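Ponau open day, quick notes before I forget it all

Went to the Hamann clinic open house in April. It's a phobia and anxiety treatment place on the edge of Ponau, two floors, bad parking. Got there at 10, already a line for the VR room.

Started with the talk. Panic, avoidance, why dodging the thing you fear tends to feed it. Good slides, too fast. They had 70 chairs out and people still stood along the wall.
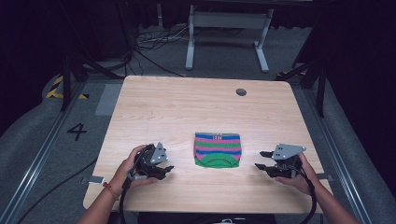

Striped knit on the table, gripper on each side.

Then the height room. Headset program is called Relleo — you stand on a flat floor and it puts you on a ledge. You pick the level, there are 14. I quit at six. Knees gone, palms soaked, and I KNEW I was on carpet. Staff were nice about it, no pushing, just asked me to rate the fear every minute or so. Mine did drop a bit before I took the headset off, wich surprised me.

Needle fear group was next door, skipped it. Spider one was full.

Asked about cost. First visit is $199, a block of sessions more, and they wouldn't give one price for that. Insurance "depends." Took the leaflet.
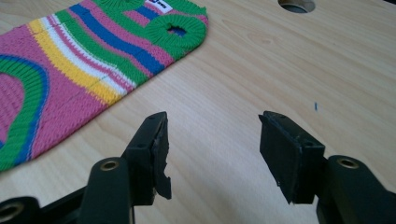 Last stop was the Ferkik tower, a short walk over, where they take people for real-life practice once the headset part is done. 256 steps, open stairs. I did almost half. The trick they teach is to look at something close and name the colors till your breathing slows, so stripes are handy — pink, royal blue, green, white, yellow, like on that knitted piece. Worked ok for me on the first landing, less so on teh second. Held the rail the whole way down.

Next open day is in the fall. Bring water, and eat first.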